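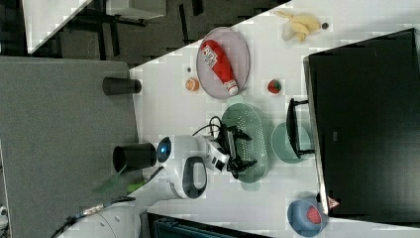
4 min read

The question put to me most often by readers of this blog is whether a machine can yet be trusted with the washing-up. My answer remains that it can be trusted with parts of it, under supervision, and that the parts it manages are seldom the ones a household would choose to hand over first.

I should set out the basis on which I write. I spent the greater part of my working life in catering supply at Andrade, where the introduction of any new equipment was judged by a simple measure: whether the kitchen staff were still using it after the first month. I have tried to apply the same measure to household robots, and I have yet to see one that would pass it without a good deal of patience from the owner.

The difficulty lies in the variety of ordinary objects. A dishwasher succeeds in its task in that it asks the person to do the hard part, namely picking up each item, scraping it and finding a place for it. A robot is asked to take over precisely that portion of the work. A bowl may be gripped by the rim. A ketchup bottle may be gripped by the middle, provided it is not squeezed. A strawberry should be handled as little as possible, and a peeled banana is a trial even for a careful adult. The person clearing a kitchen table passes between these cases without thought, and each of them must be provided for separately in a machine.

A colander deserves particular mention. To a person it is a bowl with holes in it. To a camera held a short distance away, it can be a field of dots with no obvious edge, and the appearance of the holes changes according to whether light is coming through them or not. Where the eye of the machine is close to its fingers, the whole of the object may be out of view at the moment when a decision must be made about where to take hold.

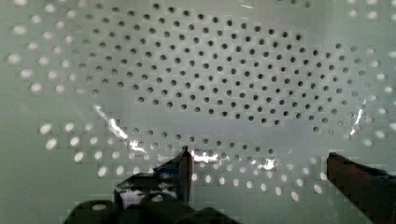
Clear plastic presents a further problem. Film, bags and wrapping show themselves chiefly by their creases, and a bright streak of reflected light may be taken for an edge, or missed altogether. I regard the removal of thin plastic from kitchenware as one of the better tests of a household machine, and I would place it well above the folding of towels, which has received more than its share of attention.

My correspondent Darragh Egan, formerly of the packing floor at Gallgate, takes a more hopeful view. He wrote to me in September to point out that shop-floor work has been shared with machines for many years, and that no one there expected a single machine to do everything. At Gallgate the line was arranged so that each item arrived the same way up and in the same place. Two people attended to whatever the line could not manage. He sees no reason why a kitchen should not be arranged on similar terms, with a fixed place for dirty items and a limited set of crockery.

I accept the principle but doubt that many families would accept the kitchen. When my wife and I attempted to keep a list of every separate object that crossed our own table, we reached 123 before giving the matter up, and that figure did not include food. Any arrangement that requires a household to own fewer things, or to put them down more neatly, has moved part of the chore back to the people it was meant to relieve.

My present advice is therefore unchanged. Those who enjoy such machines should by all means follow their progress, and should allow up to two years before expecting a dependable table-clearing service at home. Those who simply want the dishes done should look after the dishwasher they have, and clean its filter.

I intend to return next to the subject of laundry, on which I have received several letters, not all of them polite.

6 comments · 11 shares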